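The Black Sweater

Telma Echeverría had until the car came. The car was coming at five. It was ten past four and the bed was still the bed, nothing in the suitcase, everything on the bed or about to be.

She started with the chair. The chair held what she hadn't worn. Then the drawer. Then the drawer under the drawer, which stuck, and she kicked it.

"Do you need the white one?" Facundo, from the hall.

"Which white one."

"The T-shirt. With the little guys on it."

She did not need it. She had bought it at Tramine the summer of the heat, for 2 dollars, off a table, and slept in it ever since. Nobody's mother gets buried in a town like Ilten and has her daughter turn up with cartoons on her chest.

"Leave it out," she said.

Smooth the duvet first. Her mother's rule - you pack on a made bed or you pack like a thief. So she had made it, fast, the nubby throw pulled over the bottom half where it always slid off anyway. Black things first. Black things were the point.
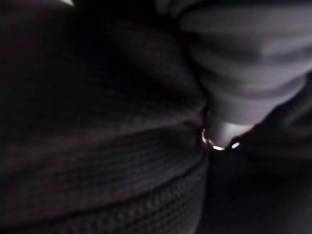
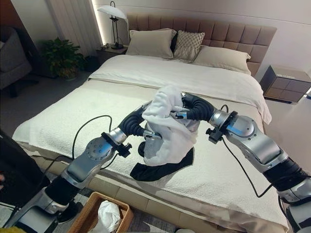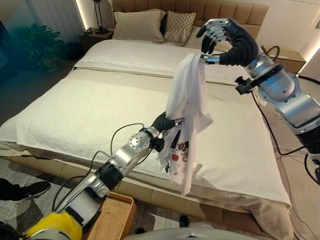
Dark knit, white cloth, the shirt with the little figures: all of it was the bed that afternoon.

The sweater was too warm. Febuary in Ilten, though, the church with no heating, her aunt Nabila in two coats. So, the sweater. She folded it. Folded it again because the sleeve was wrong. Sat down next to it.

"Valentina called," Facundo said. He was in the doorway now, shoes on already. "She says room 617. She says they gave you the one over the kitchen."

"Fine."

"She says bring something of hers. If you have something."

Of hers. Telma looked at the nightstand, the lamp. She looked at the closet. Four years of birthdays and what did she have, a scarf, a recipe for Delico pudding copied off the box. And the lamp, but you can't take a lamp to a funeral.

Then she remembered the heat, and who had been standing at the table in Tramine, digging, holding things up to her own chin. This one, Telmita. Look at their faces. Who had paid the 2 dollars.

Twenty to five. Down in the street somebody was already honking, early, it would be Dardo, Dardo was always early.

She put the sweater in. Then shoes, then the charger, wich she nearly forgot.

"Facundo. The white one."

"You said leave it out."

"I know what I said - give it here."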